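Looking After a Small Desktop Robot Arm: Tips from Our Workbench

Filed under: Workshop, Small Machines

I have been keeping small robot arms going for a good while now, and I still get a kick out of the moment one wakes up and moves smoothly after an evening of fiddling. They are lovely things to work on! Most of the looking after is ordinary household stuff – a soft brush, a good screwdriver, some tape and a bit of patience. These tips come from our own arm, a black desktop one we call Grikar, and from the questions people bring to our Wednesday bench nights.

Give it a proper spot

Pick a table that doesn't wobble. Push down on one corner with your palm, and if the other end lifts, fix that before you touch a single setting. I lost a whole evening to a "bad joint" that was a short table leg with a folded beer mat missing from under it.

Leave room for the arm to swing with the gripper stretched all the way out. Ours gets a clear strip 30 inches deep. Mugs, glasses and anybody's lunch go somewhere else.

Clamp the base or screw it down. Double-sided tape works for a day and then lets go at the worst time. If you don't want clamp marks in a nice tabletop, put a scrap of cork or an old mouse pad under the jaw.

Sort the cables first

If an arm does something strange, I look at the cables before I look at anything else. A plug that is nearly in is worse than one that is out, as it works until the arm reaches for something and then drops off. Push each one home and give it a very gentle tug.

The thin wires to the joints need slack where they cross each bend. Move the arm by hand with the power off, all the way up, all the way down, then side to side, and watch them as you go. If a wire goes tight, give it more. If it droops into the path of the gripper, tie it back loosely. You should be able to slide a pencil under the tie.

Camera cables are heavier than you'd think, and a stiff one will pull the camera off its aim little by little. Anchor it near the base and let it lie on the table in one wide curve. Felicja Wróbel showed me a trick with a strip of old bicycle tube cut into bands. It grips well, doesn't leave goo and costs nothing.

Keep one easy thing for testing

You want an object you know well, always the same one, in a container that is always the same too. A marker in a low cardboard box is about perfect. It's light, it's easy to see against the brown, and a box doesn't mind being bumped. Draw the outline of the box on a sheet of paper and tape the paper down, so it goes back in the same place every time.
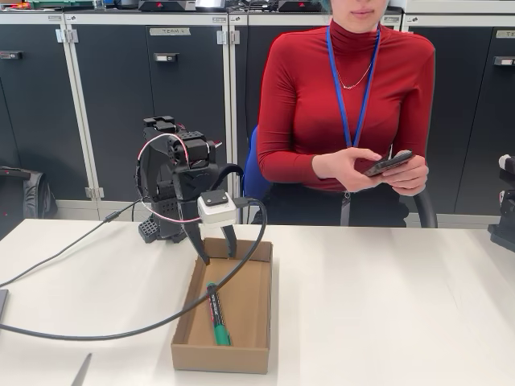
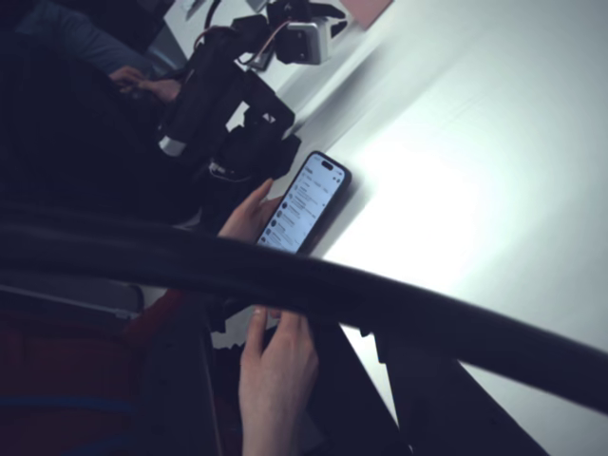

Start with the gripper open and well clear of the sides. Lower it slowly. If one finger gets to the bottom before the other, stop there and check the finger screws before you blame the software. On Grikar it has been the screws nearly every time. A quarter turn was enough, and then I did a happy little dance in the garage.

Run your pick eight times without changing anything. It's tempting to tweak after the first miss, but then you don't know what you fixed. Write down where it missed (left, right, too high, too low) and change one setting when you've finished the set.

The monthly once-over

Power off, plug out of the wall, sleeves rolled up. This takes me 14 minutes when I'm not chatting, and it goes in this order:

Brush the dust out of the holes and corners of the brackets. A dry half-inch paintbrush is great for this.

Check each screw with the right size of driver. Snug is plenty. Printed plastic parts crack if you lean on them, and they do it with a horrible little tick.

Wipe the gripper fingers with a barely damp cloth. Marker ink and cardboard fluff both make them slippery.

Clean the camera lens the way you'd clean your glasses, with a microfiber cloth and no window spray.

Wiggle each joint by hand and feel for play. A tiny bit is fine. If one has more than its neighbors, put a dot of masking tape on it and look again next month.

Look along the cables for shiny spots. Shiny means rubbing, and rubbing means a break by December.

When a joint goes stiff

Don't force it. Take off whatever is downstream of it, starting with the gripper, and see if the stiffness goes away. Quite often the motor is fine and a bracket has been squeezing it. Back the screws off half a turn, move the joint through its whole range, and tighten them again crosswise, like the nuts on a car wheel.

If it's still stiff with nothing attached, the gears inside may have lost a tooth. Swapping in a spare motor is a pleasant job with the kettle on. Photograph the wiring before you unplug anything! Set the new one to its middle position before you bolt the horn on, or you'll be doing it all over again. Ask me how many times I've done that. (Five.)

Keep the old motor for screws and gears. Ours go in a Voner biscuit tin with a label on the lid.

A question from the bench

Svatopluk Jireš wrote in to ask if he should oil his arm over the winter. For small hobby motors I'd leave it alone. Household oil creeps into places you don't want it and picks up dust on the way. If a gear train really does sound dry, open it up and use a dab of plastic-safe grease on a toothpick, and wipe off more than you think you should.

He also asked about storage. Fold the arm down so nothing hangs, take the weight off the gripper with a rolled-up towel, and coil the cables loosely beside it. A pillowcase over the top keeps the dust off.

Next time: making soft finger pads out of a rubber glove, with the pattern to trace.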